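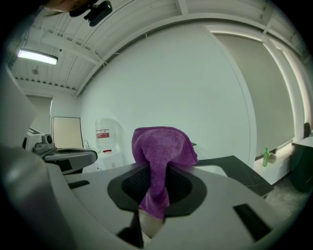

Du wirst den Laden doch nicht wirklich zusperren, meinte Tiago, und er meinte es so, wie man beim Metzger fragt, ob es auch ein bisschen mehr sein darf. Ich stand auf der Leiter, zwischen den Wanduhren aus Brindville und dem Regal mit den Weckern, und weil mir auf Leitern nie etwas Kluges einfällt, sagte ich erst einmal gar nichts.

Lesezeit: 2 Minuten

Man muss dazu wissen, dass Tiago Salgado jeden Donnerstag kam, immer kurz nach dem Elf-Uhr-Schlagen, das sich bei uns über gute vier Minuten hinzog, denn keine Uhr im Laden ließ sich von einer anderen etwas vorschreiben. Er setzte sich dann auf den Hocker neben dem Ofen, auch im Sommer, und erzählte von Paredes, wo seine Mutter eine Pendeluhr gehabt hatte, die nur ging, wenn man ein gefaltetes Stück Zeitung unter den linken Fuß schob. Gekauft hat er in all den Jahren ein einziges Mal etwas, ein Lederband für 26 Mark, und das hat er mir im Februar darauf zurückgebracht, weil es ihm am Handgelenk zu feierlich vorkam.

"Die Leute von Lerkavton bieten 500 im Monat für die Räume", sagte ich schließlich und stieg herunter, Sprosse für Sprosse, so wie mein Vater es immer von mir verlangt hatte. "Sie wollen Lampen verkaufen."

"Lampen", sagte Tiago. Er ließ das Wort eine Weile im Raum stehen, und ich muss zugeben, dass es sich dort nicht gut machte. Draußen fuhr der Bus nach Cloturstead vorbei, die Scheiben zitterten, und oben im Regal fing eine der alten Uhren wieder zu ticken an, die ich seit Ostern für tot gehalten hatte.

Wir schauten beide hinauf. Sie tickte ein wenig schleppend, mit einem kleinen Stolpern nach jedem vierten Schlag - ungefähr wie jemand, der mit Einkaufstaschen die Treppe heraufkommt und auf dem Absatz verschnauft. Ich hätte sie gern heruntergeholt, traute mich aber nicht, sie anzufassen, und so stellte ich lieber das Kaffeewasser auf und nahm die beiden Tassen mit dem Goldrand, die sonst nur zu Weihnachten aus dem Schrank durften.

"Und wer macht dann die Uhr von meiner Mutter?", fragte er.

"Du hast sie doch gar nicht hier."

"Ich könnte sie holen", sagte Tiago und rückte den Hocker näher an den Ofen. "Wenn du bis zum Herbst offen hast."

Ich goss ihm ein und fragte, ob er das Stück Zeitung auch mitbringen werde.

3 Kommentare · 189 Mal geteilt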